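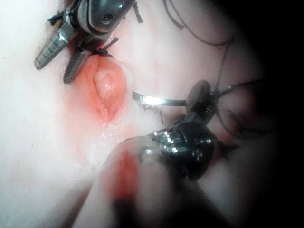
Pivum wrote on February 10, 2024:
> Our pads from Gachanja open up at the corner of the wound after the first knot. Is 10 cm of tail too much, and should the thread be kept tight between throws?

Tail length first. Ten centimeters is too much for a short closure – it loops back over the pad and gets caught in the next throw. Trim it before the second bite.

Thread tension is a separate matter. Between bites the long end can lie slack, and in

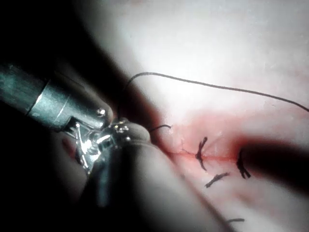
Needle entry should be the same distance from the cut on both sides, and square to the surface. Leave the long end loose while you set up the bite, like the black thread arcing over the pale surface to the right of the jaws, and take up the slack only when the knot is seated.

Rornen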